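I got to Tipene Dunstan's place on a Thursday, just after lunch, and he already had the kettle on and the bedroom door propped open. He'd promised to show me how he folds a winter coat so it fits on one closet shelf, and I'd promised not to laugh at the coats. (I laughed at one of them. You'll see.)

Tipene spent two winters packing returns at Silden, the outerwear outlet, and he still talks about jackets the way other people talk about dogs. "Everybody starts folding way too soon," he told me. "Lay it out first. Front up, arms out, hood away from you. Then go drink your tea."

So we did! The first one out was this loud white hooded thing with black lettering all over it, and I couldn't stop reading it.

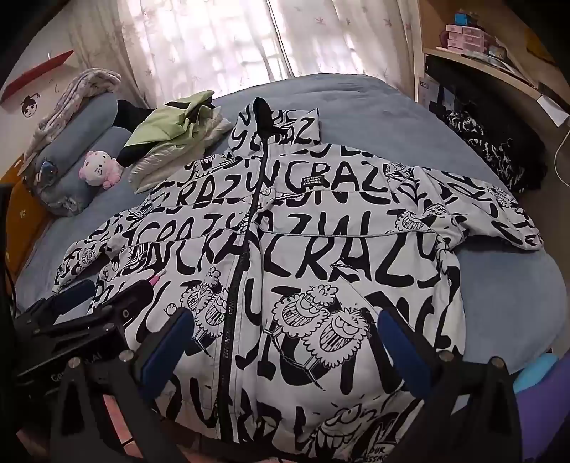 ## "Zip it, then leave it alone"

I asked him why the bed and why not the floor, and he looked at me like I'd suggested the driveway. "The bed's the right height. My back is not what it was at Silden. And a sheet holds the fabric a little, so it doesn't slide off on you while you're doing the second arm."

His method has three moves, and he's firm about the order. Zipper up. Sleeves crossed over the chest, one and then the other. Then fold from the hem toward the collar, pressing the air out with a forearm as you go. The hood goes down last, over the top of the whole bundle, like a lid.

"People roll them," he said. "Keith rolls his." That's Keith Tomoana, his old shift partner, and I gather the argument is still going — Keith says rolling is faster, Tipene says it leaves a coat looking like a sleeping bag.

I wanted to know what he does about print. All those rows of CRAZY, the grinning cartoon faces on the lower front, surely that creases? "It'll crease if you pack it tight and forget it until spring. Give it room. Don't put boots on it." He smoothed one sleeve flat with the side of his hand, then did it again, and I'm fairly sure the second time was just for pleasure.

By then there was a folded pile up by the pillow, with a shiny silver puffer in it and something light green and black on top, and a little Hello Kitty in pink keeping an eye on things. 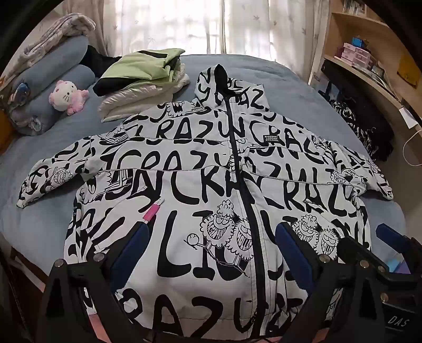 *Shayne Pirihi*

I had a go at the next coat myself and got the sleeves wrong, both of them. Tipene undid it without a word and handed it back. My second try passed, though he did tug one corner straight when he thought I was looking at my notes.

Before I left I asked what he'd tell someone with a full closet and one free evening in September. "Do two coats and stop," he said. "Then do two more the next night. You get sloppy when you're tired, and you'll only have to fold them again."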